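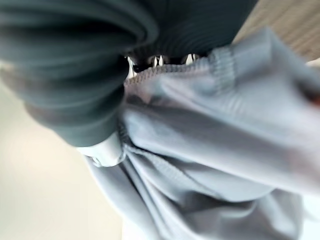 I put off learning to wash my own sweaters for years. Everything wool went to the cleaner in Collstead, and everything cotton got thrown in with the jeans and came out a little shorter each time. Then I had a long, boring winter and a pile of knits, and I finally sat down and worked out a routine that I still use. Dark gray ribbed knits like the one up top are where I'd start if you're new to this, because a bit of uneven drying won't show on them the way it does on cream or pale pink. Also they hide your mistakes while you practice!

Last updated 7/4/19 (I changed the part about soap, see below).

What you need

A sink or a tub, a couple of big towels, a gentle wool wash, and somewhere flat where a sweater can sit without the cat getting on it. I use the plain Hotilard wash, no scent. I used to tell people baby shampoo was fine, and it is fine, but it takes forever to rinse out and I got tired of it.

Before it gets wet

Read the label. I know, I know. But if it says dry clean only and you love it, maybe don't make it your first try. Turn the sweater inside out, close any buttons, and look for loose ends or small holes. Fix a hole before you wash, even if it's just a quick stitch to hold it, or it'll be bigger when you're done.

If the color is deep, dab a hidden seam with a damp white cloth. A little color on the cloth means wash it alone. A lot means take it to the cleaner.

The wash itself

Fill the sink with cool water and swish in the soap first, then add the sweater. Push it down gently until it's soaked through and let it sit. I go make coffee. You don't want to rub or wring or scrub, just press it a few times, like you're squeezing a sponge that owes you money but you're being polite about it.

Drain, and hold the sweater against the side while you refill, so the tap isn't pounding on it. I rinse 3 times. If the water's still cloudy I go again.

Getting the water out

Lift it with both hands underneath. A soaked sweater is heavy, and if you pick it up by the shoulders they'll stretch (ask me about my old green cardigan). Lay it on a towel, roll the whole thing up like a sleeping bag, and press along the roll. I kneel on mine. Then swap to the second towel and do it once more.

Drying

Flat, always flat. Pull the body and sleeves back to the size they were, and pat the ribbing at the cuffs and hem so the ribs sit close together. Ribbing that dries stretched out tends to stay that way until the next wash. Flip it after a day. Mine usually take 2 days in the back room, longer once October comes and the windows stay shut.

I bought a Ferno mesh rack after a while and I like it, but a towel on top of a dresser works too. You'll just want to change the towel when it gets damp.

Putting it away

Fold it or roll it, no hangers. Make sure it's dry all the way through first, especially the thick spots under the arms. I keep my winter ones in a lidded bin with cedar blocks and sand the blocks lightly when the smell fades.

If you've got pilling, wait until everything is dry and then go over it with a sweater comb, short strokes, with the fabric lying flat on a table.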